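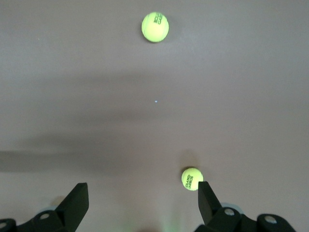 *Two tennis balls on the tabletop, the far one marked ROLAND GARROS.*

# Remote access gateway, pre-cutover inspection

Site: Sutholm office
Checked by: Yusri Ong
Comments by: Gwawr Landeg
Date: 18 July 2026

Key: [x] passed, [ ] not passed, [~] passed on paper, see comment

## Before touching anything

- [x] Full backup of both gateway servers
- [~] Restore test of the same backup

The restore log says "completed." I opened the restored VM and it came up with no network adapter. Yusri added one by hand and it was fine after that, but I don't call that a restore test. Do it again and write down the steps.

- [x] Export of current VPN profiles
- [ ] Written list of who still connects the old way

We were given a spreadsheet from May. It has people on it who have left and doesn't have the Beddoe warehouse at all. Pull the list from the connection logs.

## Server

- [x] Operating system patched
- [x] Local admin password changed from the build password
- [~] Old health check role removed

Removed from server A. On server B the role is gone, but the policy that calls it is still linked, so clients get told to report to something that isn't there. The vendor notes for Brosudia say this is harmless. I would like to see that on our own network before I believe it.

- [x] Time sync against the domain
- [ ] Firewall rules match the diagram

The diagram shows 21 rules. The server has more. Either the diagram is wrong or the server is, and I don't much care which so long as somebody fixes it before cutover.

## Certificates

- [x] Public certificate installed on both nodes
- [~] Expires later than 30 days from now

It does, barely. The auto-renew job has never run in production. Put a manual reminder in the shared calendar as well.

- [x] Private key not exportable
- [ ] Revocation list reachable from outside

Worked from the office, which proves nothing. Try it from a phone hotspot.

## Clients

- [x] Test laptop connects before login
- [x] Test laptop connects after sleep
- [~] Drive mappings appear

They appear after almost 2 minutes. The Killero people told us that's normal for the first connection. It was the same on the second and third.

- [ ] Printer at Beddoe reachable over the tunnel
- [x] Old profile removed by the script
- [ ] Script tested on a laptop where the user isn't a local admin

All of Yusri's test machines had admin rights. Most of our real ones don't. Please rerun.

## Load

- [~] Gateway handles expected sessions

The Brosudia sales sheet says 2000 sessions per node. The test used idle sessions with no traffic, so what we know is that the box can hold open a lot of connections that do nothing. Run it again with file copies going, and with one node switched off.

## Rollback

- [x] Rollback steps written
- [ ] Rollback steps followed by a person who didn't write them

I tried the first page. Step four refers to a share I can't open. Stopped there.

- [x] Old gateway stays powered on after cutover
- [ ] Agreed date for turning the old gateway off

Needs a real date. The last "temporary" server in that rack is still running.

## Result

Not ready. Open items go back to Yusri. I won't sign for the [~] lines until I've seen them pass with my own login.

G. Landeg

Added later, Y.O.: policy unlinked on server B, clients refreshed, no errors so far. Revocation list fails from the hotspot. Looking at DNS next.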